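Dillero Tracker Guide
Section 6: Setting the open-jaw reference
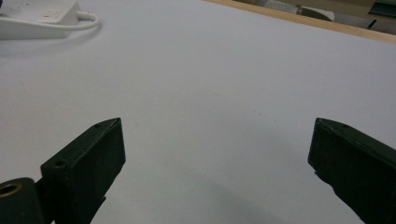

Fingers wide apart over a plain white surface, nothing between them.

Okay, so by now you've got Dillero installed and it's reading your clips. Before it can tell you how wide the gripper is at any moment, it needs to know what fully open looks like. I do this at the start of every session, even when I'm pretty sure nothing has moved (I've been wrong about that more than once!).

You'll need one clip where the jaws are open and the gap between them is clear. I like a white background for this - the dark fingers stand out nicely and the edge finder has an easy time.

1. Open the Reference tab and load your clip. Scrub to a spot where the fingers are spread and holding still.

2. Click Pick Tips. Click the squared tip of the left finger first, then the right. If you do it backward, the width comes out negative, and you just hit Swap.

3. Drag the search box so it covers both fingers and the gap. Leave out whatever is sitting in the corners. A cable or a charger won't break anything, but it gives the edge finder more lines to chew on.

4. Set the Dark Threshold. I start at 70 and nudge it down if the soft gray shadow under the jaws gets picked up as part of a finger. You want two separate blobs in the preview.

5. Press Fit. Dillero draws a line along the inner face of each finger. Zoom in and check that both lines sit on the plastic.

6. Type in the real opening for your gripper, in centimeters. Ours is 8. Measure yours with calipers if you've swapped the fingers.

7. Click Save Reference and give it a name you'll recognize next week. "test2final" is a bad name, and I have several.

Note: Screw holes near the tips make handy landmarks. Turn on Use Holes if you can see at least one on each finger. Small ones can be faint, so if the preview marker jumps from one place to another, switch it back off and stick with the tips.

Note: A nick or chip along a finger's edge can pull the fitted line a little. Kuo-hua Lam added the Ignore Short Edges box for exactly this, and I just leave it checked.

Caution: Don't change the lens focus or the camera mount after you save. The reference belongs to that exact view, and Dillero has no way of knowing you bumped something. Widths will still show up on the graph and they'll look perfectly reasonable, too.

Caution: Saving over an old reference also changes every session linked to it. Make a copy first. I lost an afternoon of Firnville data to this one.

If Fit fails twice in a row, lower Smoothing to 2 and try again. Still stuck? Export the preview with File > Save Debug View and send it to Thắng Lã along with your threshold setting.

Once the reference is saved, go on to Section 7 and set the closed position the same way.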